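How Do You Shop for a Robot?

Posted 2018-11-15 in Money and Machines

Suppose your school wants a robot to sort the lost toys that pile up after recess. You might think the hard part is building a robot. It isn't your problem. Other people build them, and they are very happy to sell you one. Your problem is the shopping list.

Grown-ups call this list a budget. A budget is a plan for money you haven't spent yet, written by someone who hopes it will be enough.

Let's make one for the town of Listlow, where everybody loses things. We'll use a made-up kind of money called buttons, so that no one writes in to tell us real robots cost more. They do. You have 1,000 buttons. Off you go.

Start with the arm

The arm is the part everyone wants to buy first. It bends at its joints, a bit like yours, and it never asks for a snack. Before you choose one, you need three answers. How far does it have to reach? How heavy is the heaviest thing it will lift? How much room do you have? A huge arm in a tiny closet is a very expensive coat hook.

Your arm costs 326 buttons. You feel rich. There is so much left over!

Now give it a hand

Here is the sneaky bit. Many robot arms come without a hand. They end in a flat round plate, and you bolt on whatever the job needs. The hand is called a gripper, and it is a separate line on the list.

Picking a gripper is harder than it sounds, as toys are terrible shapes. A cup is hollow. A dinosaur has a tail, and legs going every which way. Squeeze too softly and the thing drops. Squeeze too hard and you have a flat dinosaur and an unhappy owner.

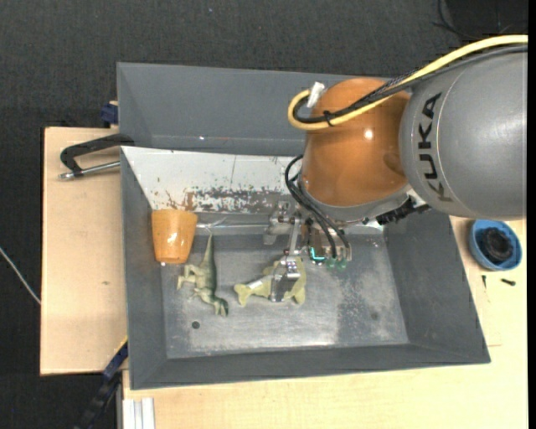

So you spend 200 buttons on a good gripper, and then you start to notice all the little things. The arm needs cables for power and signals. Some grippers run on squeezed air, so they need hoses and a pump. The bin needs to stay put, or the robot will reach for where it used to be. You may want clamps. Clamps are cheap, until you buy them one at a time.

Things people forget

Write these down before you spend another button:

A strong table. Arms are heavy, and they move fast.
Something to keep people out of the way, such as a fence or a sensor that stops the arm.
Spare parts. Fingertips wear down, and so does the paint on bins.
Lessons for whoever will run it.
Time. A new robot can spend weeks learning a job you could do before lunch.

Should you buy one at all?

Try this sum. If Listlow loses 1,000 toys a day, a robot might be a fine idea. If it loses four, and three of them are the same mitten, buy a box and write LOST on the side.

You can also borrow or rent a robot for a while. Plenty of companies do that first, to find out what goes wrong with somebody else's machine.

Your turn

Draw your own sorting robot and make a list of everything it needs. Add up the buttons. Then leave some over, for the thing you forgot – it's probably the table.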